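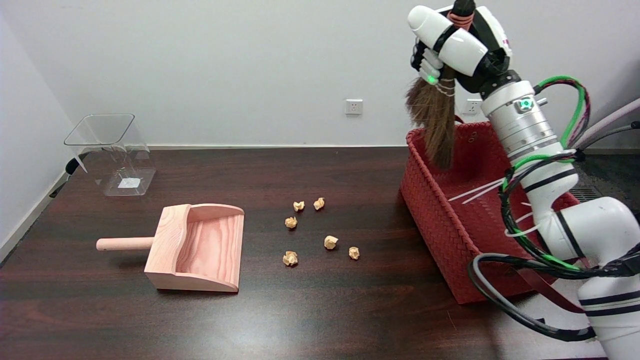

*Photo: Ignacio Alcantara / Lillano*

**Test Technician, Fault Investigation (fixed term, Jodstead site)**

Lillano is hiring one technician to work on an open fault in its tabletop sweeping trials. The task is small: the arm takes a hand broom from a red woven basket and sweeps crumpled paper into a wooden dustpan. In January the gripper released the broom without a command. The log holds 1,305 runs, and 95 of them end in an uncommanded release. The arm also failed to enter protective stop in several of those runs. Unattended running is suspended until both problems are closed.

Cable routing is one suspect. The bundle is held to the arm with zip ties and may load the wrist connector at some joint angles. Firmware is the other. Neither has been confirmed.

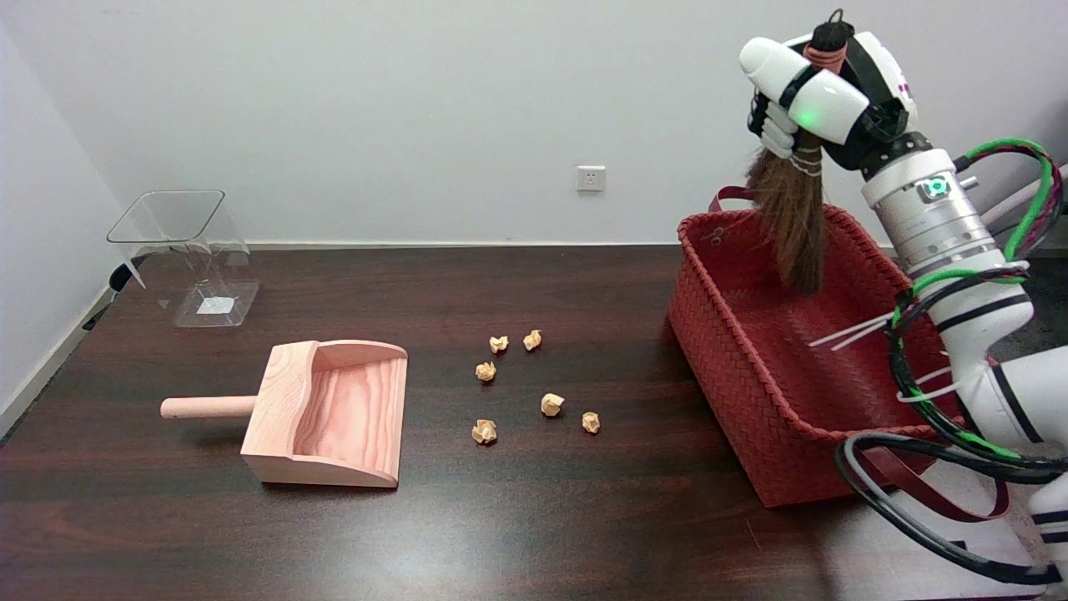
*Reading time: 2 min*

**Duties**

- Reproduce the release fault under supervision, with a hand on the stop button.
- Reroute and strain-relieve the cables, then repeat the trials. The acceptance target is 1,000 consecutive runs with no release.
- Review the 855 recordings not yet checked against the joint logs.
- Write the fault report for Pennington, our outside safety reviewer.

**Required**

- Two years of hands-on work with robot arms or similar equipment.
- Able to read wiring diagrams and measure intermittent connections.
- Lockout training, current or renewed before the start date.
- Clear written English.

Experience with Skastia motion controllers is useful. No degree is required.

The post is full time for six months, on site. Remote work is not possible during trials.

Send a resume and one fault report you have written, with client details removed, to Ignacio Alcantara, Test Lead, Lillano, Jodstead. Applications close 8/4/19. Interviews include a one-hour bench exercise.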